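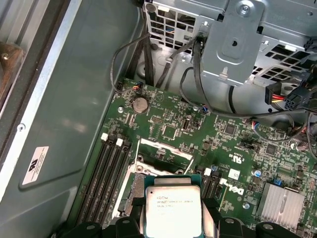 Clistton Opens Its Doors: Come Watch Our Robot Work Inside a Computer

MURNITZ, June 25, 2026 – We're having people over! Clistton is holding an open day at our Murnitz workshop, and after months of telling customers, neighbors and our own families what we do all day, I finally get to write the announcement that says come and look for yourselves.

The main attraction is the processor bench. We take desktop towers and workstations that offices are done with, open them up, and have a robot handle the parts most people are scared to touch. On the day it will be working on a Dell board with an Intel Xeon processor, right in the open case, cables and all. We could have put a bare motherboard flat on a table and made life easy for ourselves (believe me, it was suggested), but computers don't come to us that way. They come with drive cages in the way and wires hanging wherever the last person left them, so that's how we're showing it.

If you've ever put a processor into a socket by hand, you know the feeling. You hold your breath, you line it up, you look again, you lower it and hope. The robot holds the chip by its carrier, one finger on each side, and brings it in over the socket. It's slow. I want to be upfront about that, because every visitor we've had so far expected something out of a car factory. Bring a little patience and stand close to the monitor, where we'll be showing the view from the wrist camera at a very generous size. I've watched it more times than I can count and I still lean in.

The gripper control software is called Kender, and the team who wrote it will be at the bench all day to answer questions. Please ask them things! They've spent most of the time since December with the door shut and they're looking forward to company. They'll also let you try moving the arm yourself on a second station, with a practice board nobody minds about. Kids are welcome to have a go as long as an adult is with them.

Our partners at Pētersons, who supply us with the retired machines, are bringing a table too. They'll be talking about what happens to office computers after pickup, which parts can go back into use, and how to get a machine ready before you hand it over. If you have an old tower in a closet, you can bring it along and they'll take a look. One per household, please, or we'll run out of floor!

What's happening on the day:

Processor bench demonstrations, each lasting 10 minutes, with time for questions after
Hands-on station where you can drive the arm
Short workshop tours in groups of 5, sign up at the front desk
Pētersons drop-off table for old desktop computers
Coffee, lemonade and a frankly excessive amount of cake

Admission is free, but space is tight. We can fit up to 100 people over the day, so please reserve a spot through the visitor page on our website. The date and opening hours are listed there, along with directions. When you get to the building, we're in Unit 445, at the far end past the loading doors. Parking is out back. The workshop is all on one level and there's step-free access from the parking lot.

A couple of practical things. Please wear closed shoes. Long hair needs to be tied back at the hands-on station, and we have spare ties if you forget. Photos are fine everywhere except the intake shelves, where customer machines wait their turn. If you're coming with a school or college group, get in touch before you book and we'll set aside a tour for you.

Press are welcome at any point, and we can arrange a quieter look at the bench before the doors open. Just tell us what you'd like to film or photograph and how much room you need for your gear.

About Clistton

Clistton is a small robotics workshop in Murnitz. We build and run automated benches for taking apart, testing and refitting used desktop computers.

Media contact: Clistton press desk, Unit 445, Murnitz. Interview and filming requests can be sent through the press form on our website.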